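Search the forum
Enter keywords
Advanced search

Wrist camera policy keeps closing early on bricks. Is a bigger dataset really the answer?
Posted by nhijazi, March, 14:10

We have a small sorting cell that picks toy bricks off a mat and drops them in trays by shape. The controller is a learned policy, wrist view in, joint targets out, running through Kolum for the planning side. It was trained on 300 demonstrations. On square bricks it does well. On the curved ones it comes down, hesitates, and closes too soon, so the fingers shut on air or pinch the end and flick the brick away.

The vendor's support line says to collect 800 more demonstrations and retrain. I have heard this answer to every question I have ever asked them, including one about a licence file. Before I give up two weeks to it I would like to hear from someone who has fixed the same thing some other way.

What I've tried so far: lowering the speed for the final descent (slightly better, much slower), cropping the input (worse), and turning the colour augmentation up (no change that I'd swear to).

bilal_issa wrote:

Collect the data. I know you don't want to hear it. If your 300 are mostly square bricks, the policy has hardly seen a slope and it's guessing. We had the same with bottle caps and it went away after the third round of collection.

nhijazi wrote:

They are not mostly square. I went through the log, and the curved ones are well represented. It also fails on poses that sit right in the middle of what it was trained on, which is why I don't buy the coverage story.

Here's a view from the wrist during an approach, since someone will ask.
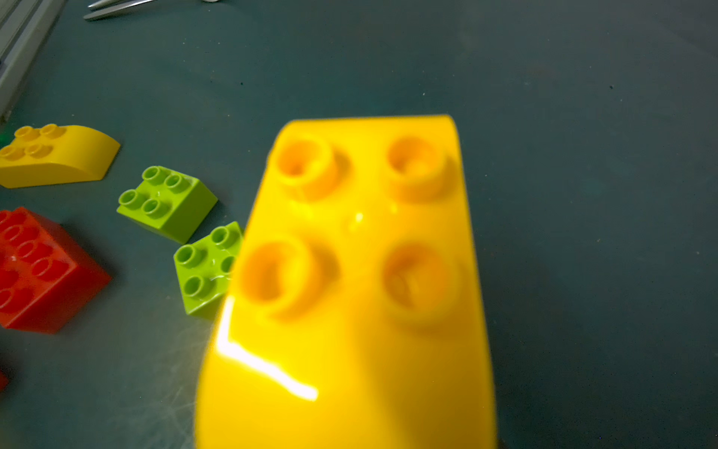

My complaint is with the perception front end, and specifically with the fact that we feed single views at full trust all the way down. By the time the target fills this much of the view, the encoder is being asked for a precise position from very poor evidence. Look at the studs on the big yellow brick: the outlines are soft and doubled with blur, and those are the sharpest features it has to go on. Then there's the white streak of glare across the slope, which to my eye has a harder edge than the brick does. If I had to say where the top surface ends from that alone, I wouldn't want to be held to it. More demonstrations with the same smear in them will teach it to be confidently vague.

mari_seb wrote:

Agree about the blur, less sure about the conclusion. What's your exposure set to? If it's on auto then a dark mat will push it long, and you'll get smearing at any sensible speed. Lock it, add light, try again. It costs you an afternoon.

nhijazi wrote:

Auto, to my shame. I'll lock it. But more light makes the glare worse on glossy plastic, so I'm swapping one problem for another.

mari_seb wrote:

Put a diffuser on it then. Or move the lamp so the reflection doesn't come back at the lens. You'll still get some.

adeschamps wrote:

I'm going to be awkward and say neither of you has shown that the picture is the cause. Blurry input and early closing happen together, fine. Blurry input happens on the square bricks as well, and you said those work. So what's different?

Two things I would check before buying a lamp. First, is the gripper command predicted in the same chunk as the arm motion? If so, how long is the chunk? If it commits to a close several steps ahead while it's still high up, the last views don't matter at all, because it has stopped looking. Second, the timestamps. Hakim's recorder stamps images on arrival, not on capture, unless you change the setting. Your policy may have been trained on pictures that are late.

nhijazi wrote:

Chunk covers the whole descent. I see where you're going with that. Timestamps I hadn't thought of.

bilal_issa wrote:

Late images would hurt square bricks too, by your own argument.

adeschamps wrote:

They would, but a square brick forgives you. Close a bit early on parallel sides and you still get hold of it. Close early on a slope and it squirts out. Same error, different result. It's also why I'd be careful about reading much into success rates per shape.

bilal_issa wrote:

Fair. I'd still want the data.

ziad_o wrote:

Has anyone here got the Jusport depth head working at this range? Their page says it handles close-up shiny parts. I tried the demo and the depth map went to mush as soon as the part got near. I'd like to be wrong.

mari_seb wrote:

Same mush. The nice plots are all taken from further up, as far as I can tell.

nhijazi wrote:

Update. I shortened the chunk so it replans several times on the way down, and made the gripper a separate output that is only read when the arm has settled. No retraining of the arm part. Exposure is locked too, so I have gone and changed two things at once, and I know what Aurélien is going to say.

Log shows 383 picks since the change. Early closes on curved bricks are down a lot, but there are still some, and now and then it hovers over a brick and won't commit. The timestamps were indeed on arrival. I haven't fixed those in the old recordings yet.

adeschamps wrote:

I was going to say you changed two things at once. Put the exposure back to auto and run it again.

nhijazi wrote:

Running now. The hovering annoys me more than the dropped bricks did.

bilal_issa wrote:

Hovering is what a policy does when it hasn't seen enough. I'll get my coat.

3 comments from readers

Fludley: We had the hovering as well. Ours was the settle threshold set tighter than the arm's own jitter, so it never counted as settled. Check that before anything else.

ziad_o: Please post the auto exposure numbers, even if they're dull. Half the threads on here stop just before the useful bit.

mari_seb: Seconded. And say which lamp position you used.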